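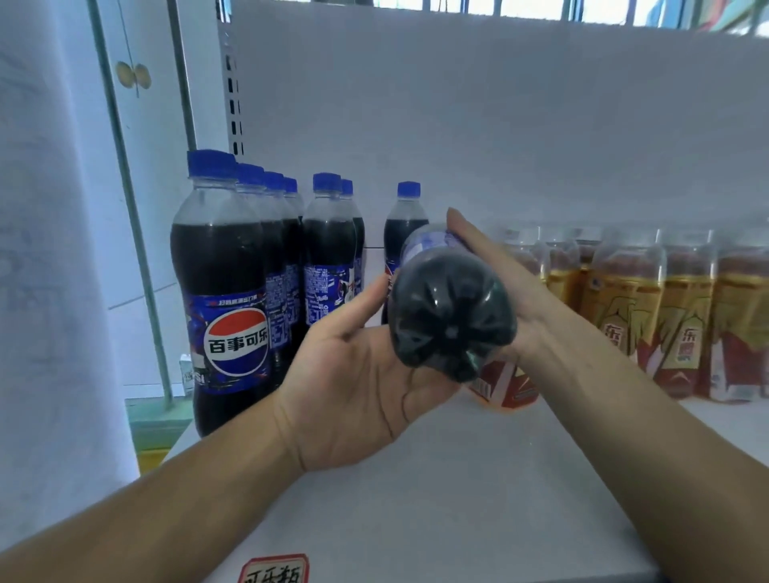
# Shelf-filling at Gakby: your questions, more or less answered

Gakby is a small shop with a large fondness for fizzy drinks. New starters on the drinks aisle tend to ask the same things in their first week, and customers ask the rest. Last tidied up on 7 May 2020.

## Putting bottles out

### Which way should the label face?

Outwards, towards the person with the money. On a bottle of Pepsi that means the globe, and on ours the 百事可乐 printed across it. The barcode is a fine piece of work but it has never sold anyone a drink.

### Why do people turn the bottle over to look at the bottom?

Because the bottom is the bit that does the standing up. The five lobes are the feet. If one has been pushed in, the bottle will lean, and a leaning bottle at the front of a shelf has ambitions. Tip it on its side, support it with one hand underneath and steady it with the other, and have a look. It takes less time than mopping.

### Do I have to check every single one?

No. Check any bottle from a case that arrived squashed, and any bottle that wobbles when you set it down. If you checked all of them you would still be here in January.

### What's that little point in the middle of the base?

It's left over from when the bottle was made. It is meant to be there. Please stop putting these in the returns crate.

### Do the rows have to be perfectly straight?

The Trultine shelf plan says yes. The Trultine shelf plan was drawn by someone who has never met a customer. Fill from the back, keep the caps more or less in line and leave enough room for a hand to get in. Straighten up at opening and again after lunch.

### Can I shake one to see if it's still fizzy?

You can do it once. After that we'll find you something to do in tinned veg.

### I've dropped one. Now what?

Leave it unopened and put it in the crate under the counter with a sticker on. Don't slide it back on the shelf and walk off whistling – we know about the whistling.

## Dates and stock

### Where do the older bottles go?

At the front. New stock goes behind. Customers who reach to the back for a later date are perfectly within their rights, and you will learn to recognise them by their long sleeves.

### How many cases can I bring out at once?

The trolley takes 10. The sticker on the side says 30, but the sticker was on it when we bought it and we have our doubts.

### How much cola is in the stockroom?

It varies. The most we have ever had was 68 cases, after a typing error in an order to Ebrahimi, our wholesaler. It could have been worse. The error was very nearly 1,000.

## Questions from customers

### Some labels look different from others. Is it a different drink?

Not necessarily. Labels change with whatever promotion is running, so you may find a cartoon on one and a plain globe on its neighbour. Read the small print if you want to be sure what you've got.

### One label seems to say "扫码赢演出门票". What does that mean?

"Scan the code to win show tickets." Whether a particular offer is still open, or open to you, is a matter for the label's terms. We can't scan it for you, and we don't have any tickets behind the till. People have asked.

### Is there a cold one?

Try the Dedano fridge by the door. If it's humming, yes. If it has gone quiet, please tell us.

### Can I stand a bottle on its cap?

At home, you may do as you like.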